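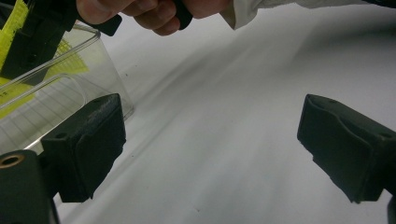 **Fasach film index, desktop edition** – reviewed July 20, 2020

I've been cataloguing my silent-era programmes and trade papers in a spreadsheet since before most of the Fasach people had heard of nitrate, so take this with the usual grumbling.

Fasach wants to be the one place you look up a film, its surviving prints and whatever was written about it at the time. The brochure talks a lot about discovery. I gave it 264 records from my own collection, mostly Canadian exhibitors' programmes, and waited to discover something.

Import took most of an evening. Dates came through fine. Theatre names did not, and anything with an accent in the title arrived as a row of question marks. You can fix these by hand, one at a time, in a box too small to show a whole intertitle.

Searching is better. It found three alternate release titles I'd had down as separate films, and I'll admit I was pleased. It also merged two comedies that share a title and nothing else, and there's no undo. Tzu-hsuan Chou at Fasach answered my email within a day and told me an unmerge button was planned. It was planned in March too, according to their own notes.

The bundled reference set is said to hold around 2000 titles. I looked up the ones I know well and the running times were given in minutes with no projection speed, so they're not much good to anyone who shows the things.

Judis costs less and does accents properly – but its print listings are thin. Mrema I gave up on after the trial.

At 200 dollars, with a renewal fee every year after the first, I can't see a private collector getting the value out of it. A small archive might, if someone on staff has patience for the import. I've gone back to the spreadsheet and kept the three titles.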